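Recording a Four-Track EP in Shared Rooms: Project Report

Milagros Gatchalian and Jayson Tiongson
Music Production, second year

1. Background

Our project was to write, record and mix a four-track EP with our band, Gilel, and to report on how the way we made the demos affected the finished songs. Gilel is a four-piece that plays slow, heavy guitar music with clean vocals. We had released 2 singles before this, both recorded live in one afternoon, and we were unhappy with how the vocals sat in them. The lines had been written after the instruments were finished, so they had to fit into whatever gaps were left.

For the EP we wanted to try the opposite order. Each song would begin as a vocal demo with one guitar or a keyboard pad, and the drums and second guitar would come later. The EP is called Layug, after the first song we finished.

2. Writing and demos

Writing started in March. Milagros sang and Jayson handled the sessions on a laptop with a two-input interface. We set a rule that a demo had to be done in one sitting and could not be longer than four minutes. By the end of the writing period we had 33 demos. Most were verse ideas without a chorus, and nine were complete enough to play to the other members.

We shared the demos in a folder and everybody scored them from one to five without discussing them first. Four songs came out clearly ahead: Layug, Makus, Rorndale and an untitled piece that later became Low Water. Makus was the surprise. The demo had only a pad and a doubled vocal, and our drummer had given it the lowest score of anyone, but he changed his mind once it was played at a faster tempo.

Working this way meant that keys were chosen for the voice. Three of the four songs ended up a tone lower than our usual tuning, and both guitarists had to change to heavier strings. We had not planned for that in the budget, and the first week of rehearsals was mostly spent fixing tuning and intonation problems.

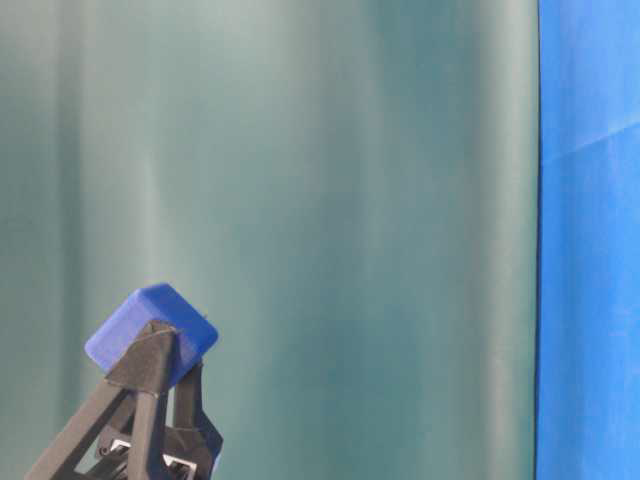
Rehearsals after that went more smoothly. We played each song to a click taken from the demo and recorded every run-through with a single room microphone. Listening back, we found that Rorndale lost its shape when the drums came in during the first verse, so we held them back until the second chorus. The bridge of Layug was cut by half. Low Water kept the arrangement from the demo almost unchanged.

3. Recording

Drums were recorded over two evenings in the large live room. We used eight microphones: kick, snare top and bottom, two toms, a pair of overheads and one room microphone placed by the door. The room has a long low-mid ring, and we hung two duvets behind the kit to control it. This helped the toms but made the snare a little dull, and we later moved one of the duvets to the side wall.

Bass was recorded direct and through an amplifier at the same time. Guitars were done in the smaller room with one dynamic microphone and one ribbon microphone on the same speaker. We spent too long on guitar tone – nearly a whole booking went on Makus alone – and the part we kept came from the first half hour.

Vocals were recorded last. Here we ran into a problem we had not expected. Milagros felt that several of the demo vocals were better than the new takes, particularly in the quiet verses. The studio takes were cleaner and more in tune, but she was singing them as finished parts and some of the hesitation in the originals had gone. On Rorndale we kept the demo vocal for the whole first verse. There is some laptop fan noise under it, which we reduced with a gentle filter and did not try to remove completely.

4. Mixing

Jayson mixed all four songs and Milagros gave notes after each version. Makus took the most work, with 57 tracks in the session, including the stacked backing vocals in the last chorus. We grouped these into three buses and treated each as one instrument. Before that the chorus sounded smaller than the verse, and turning everything up only made it harsher.

The main vocal was set first in every mix and the rest was built up underneath it. This matched the way the songs were written and it settled most arguments about levels. The exception was the guitar solo in Low Water, which is still slightly too quiet in our view. We noticed this after the masters had been made.

5. Release and response

The EP went online on Jun 29, 2022. In the first two weeks it was played 345 times, with Layug getting the largest share. We also played all four songs at a student night and handed out a short feedback form. Most people who filled it in named the vocals as the strongest part. Several said that the songs were too similar in tempo, and we agree with them.

6. What we would change

We would set a deadline for guitar sounds and treat demo vocals as possible final takes from the start, using a better microphone and a quieter laptop. We would also bring the drummer into the writing sessions for at least one song. All four tracks have drum parts that follow the voice closely, and on Low Water in particular the rhythm could have been given more to do.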